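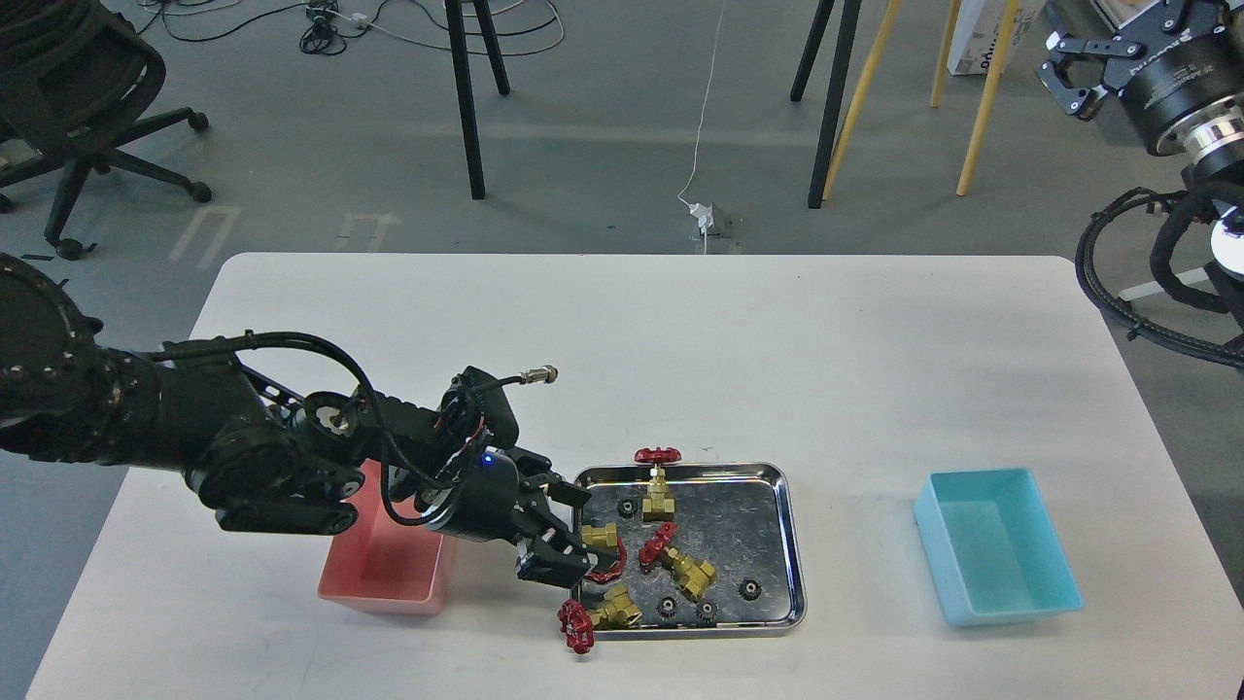 4. Setting up the valve and gear table

This section covers the table where mixed small parts are sorted before they go back to the Clulla shelving. It applies to brass gate valves with red handwheels and to the small black spur gears. Hose fittings, gaskets and loose screws are handled in Section 6.

4.1 What you need

– One white table with rounded corners, wiped down
– One stainless steel tray, stock number 2849
– One pink bin and one blue bin, stock number 1437 for either color
– Two lint-free cloths
– A soft brush for threads
– A batch card and a pencil

The pink bin is for valves. The blue bin is for gears. Use these colors at every Numden table so that people moving between sites don't have to relearn them.

4.2 Placing the tray and bins

1. Check that the table doesn't rock. Adjust the feet if it does.

2. Wipe the top with a dry cloth. If there is oil on it, use the bench cleaner and let the surface dry before going on.

3. Put the steel tray near the middle of the table with its long side facing you.

4. Put the pink bin to the left of the tray and the blue bin to the right. Leave a hand's width between each bin and the tray.

5. Look inside both bins. Anything left over from an earlier batch goes to the hold shelf with a note, even if you are sure what it is.

6. Fill in the top line of the batch card and clip it to the shelf behind you. Cards left on the table get oily and can't be read later.

NOTE: The tray bottom is reflective. Under a bright lamp a black gear and its reflection can look like a single larger part. Move the lamp to one side before you start, and tilt your head a little if you are unsure.

4.3 Loading the tray

1. Hold the supply box low over the tray and let the parts slide out slowly. Don't drop them in from a height. A valve landing on its handwheel can bend a spoke, and a gear underneath it can lose a tooth.

2. Spread the parts by hand until you can see most of the tray bottom. They don't have to be in rows. Valves may stand or lie on their sides.

3. A handwheel may rest over the rim as long as the brass body is inside the tray. If the body is over the rim too, bring the whole valve back in.

4. Stop loading when parts begin to sit on top of one another. Part of a box is fine. The largest batch allowed on one card is 42 parts, and most people find it easier to load the tray several times than to fill it once.

CAUTION: Valve threads can be sharp where they have been cut. Wear the thin gloves from the drawer. Don't wear the heavy ones for this job, as you can't feel a gear through them.
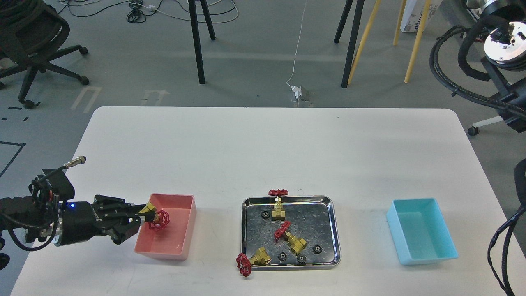 GILTPORT, October

The order of work in 4.4 was changed this month. Valves are now taken out first and gears second. The older order, gears first, is still printed on the Barrientos wall sheet. Follow this section until that sheet is replaced.

4.4 Sorting

1. Start with the valves. Take one at a time, by the brass body. Don't lift a valve by its handwheel – the wheel can turn under the load and the valve will swing.

2. Turn the valve and look at both threaded ends. Brush out any grit over the tray, away from the bins.

3. Look at the handwheel. Chips in the red coating are acceptable. A cracked spoke is not. Put a cracked valve on the hold shelf.

4. Bring the valve over the pink bin, lower it until it is inside the walls, and let go. The bins are plastic and will split at the corners if heavy parts are dropped into them over and over.

5. Go on until the valves are done. You may find gears that were hidden behind a valve body. Leave them where they are for now.

6. Go through the tray again for the gears. Pick each one up by its outer edge, or slip a fingertip into the center hole if it is lying flat and won't come up.

7. Check the teeth by running a gloved thumb along them. A chipped tooth can be felt more easily than it can be seen on a black part.

8. Put good gears in the blue bin. They are light and may be set down in any position.

9. When the tray looks clear, tip it gently toward you and listen. A gear caught along the rolled edge will slide.

NOTE: If you are interrupted halfway, leave everything where it is and write the time on the batch card. Don't pour parts back into the supply box. Parts that have been checked and parts that haven't would be mixed, and the whole batch would have to be done over.

4.5 Parts that don't belong

Now and then a box holds something else, usually a steel washer or a valve with a lever handle. Put it on the hold shelf, not in either bin. Two people have suggested a third bin for these. We tried one at Giltport and it filled up with things from other tables, so the shelf stays.

4.6 Changing bins

1. Change the pink bin when the valves reach the level of the rim, or earlier if it feels heavy. The limit for a carried bin is 3500 grams. There is a scale beside the door.

2. Carry bins with both hands under the base. The rim will flex.

3. Put the replacement bin on the table before you carry the full one away.

4. Write the bin weight on the batch card.

The blue bin is rarely full. It is changed on Friday with the cleaning, whatever is in it.

CAUTION: Never stack a bin of valves on a bin of gears. The lower bin will bow and the gears will spill when you lift the top one.

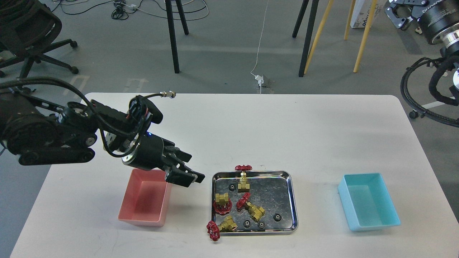 Graciela Bustos asks whether the two bins can be swapped, pink on the right and blue on the left, for someone who prefers to handle the valves with the right hand. She has been doing it this way at Barrientos and says it is easier on her wrist, with the valves being so much heavier than the gears.

Yes, they can. The color decides what goes in the bin and the side does not. If you swap them, put them back in the standard position at the end of your shift, and tell the next person at the table if they come in early. Don't swap them in the middle of a batch.

4.7 Closing down the table

1. Finish the tray or mark the card as open. See the note in 4.4.

2. Take both bins to the Clulla shelving. Valves go on the lower shelf and gears at chest height.

3. Wipe the tray with a dry cloth, going into the rounded corners with a fingertip. Brass dust collects there and leaves a gray smear on the next batch.

4. Wash the tray once a week with warm water and mild soap. Scouring pads are not to be used on it. The bottom already has a mottled look from ordinary wear and this does no harm.

5. Wipe the table top, including the front edge where the handwheels tend to rub.

6. Hand in the batch card.

4.8 Common problems

Gears stick to the tray. There is oil on the tray bottom. Take the parts out, wipe, and reload.

Valves roll. The table is not level, or the tray is overloaded at one end. Lay rolling valves down with the handwheel against the tray bottom.

Handwheel turns by itself when lifted. The nut on top is loose. Tighten it by hand only and note it on the card. If it comes loose again, put the valve on the hold shelf.

Bin slides when a part goes in. Wipe the underside of the bin. A square of shelf liner under it also works and may be left in place.

Changes to this section are kept by Benjamín Ledesma. Send corrections with the section number and the step.

Related sections
3. Receiving and opening supply boxes
5. Filling out batch cards
6. Hose fittings, gaskets and screws
7. The hold shelf
9. Cleaning trays and bins
Labels for Clulla shelving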